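3.2 食卓上における食品の仮置きと積み重ね

本節では、買い物から帰宅した後に食品がテーブルの上でどのように置かれるかを検討する。先行する調査(Urquijo、第2章参照)では、収納場所に入った後の食品が主な対象であり、収納までの短い時間は記録の対象とされていなかった。しかし、我々の聞き取りにおいては、この時間の置き方が、後の収納の順序に影響を与えるという回答が多く得られた。そこで本研究は、テーブルの上の状態を「仮置き」と呼び、独立した段階として扱うことにした。

資料は、LorkiaとPiddaleの2地区で集めた写真2,619枚である。収集は7月に終了した。分類の基準はValeriano Urquijoの提案に従い、まず包装の硬さ、次に物と物との上下の関係を記述した。包装の硬さは、箱や蓋付きの容器のように自ら形を保つものと、袋のように中身によって形が変わるものに分けた。飲料のボトルは前者に含めたが、底面が小さいため、分析では別に印を付けた。

分類の結果、硬い包装は他の物を載せる台として使われやすいという傾向が見られた。図2はこの傾向をよく示す例である。角の丸い容器の上に透明なボトルが立てて置かれ、その隣の低い箱の上には緑色の光沢のある包みが載っている。一方、透明な袋に入った食品は何の上にも載せられず、布の上に直接置かれている。すなわち、同じテーブルの上に、積み重ねによる置き方と、平らな置き方とが共存している。

ここで注意すべきことは、積み重ねが必ずしも場所の不足によって生じるのではない、という点である。Babićの枠組みでは、積み重ねは面積の制約に対する対応として説明される。しかし、我々の資料には、テーブルの面に余裕があるにもかかわらず物が重ねられている例が含まれていた。聞き取りでは、「一緒に運ぶものは重ねておく」と答えた人がおり、面積よりも次の動作との関係が重要である可能性がある。ただし、一枚の写真から置いた人の意図を知ることはできないため、この解釈は聞き取りの資料がある世帯に限定した。

テーブルクロスの影響についても述べておきたい。織り目のある布は、滑りにくいという利点があると考えられるが、底面の小さい物を立てる場合には、布のしわが不安定さの原因となり得る。ボトルを布の上ではなく容器の上に立てる置き方は、この点からも理解することができるかもしれない。もっとも、布のないテーブルとの比較は十分に行われておらず、Dostent法による安定性の評価とあわせて、4.1節で改めて論じる。

袋入りの食品については、さらに向きの問題がある。ラベルのある面を上にして置かれた袋では、内容の確認が容易になる。図2の袋も、白いシールの面が見える向きである。透明な包装の場合、シールの周囲から中身そのものも見えるので、文字を読まなくてもおおよその識別ができる。この二重の手がかりは、不透明な包装には存在しない。次節では、識別の手がかりと収納の順序との関係を、世帯ごとに比較する。
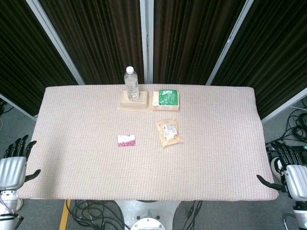 図2 テーブルクロス上の食品の仮置き。積み重ねと平置きの共存例。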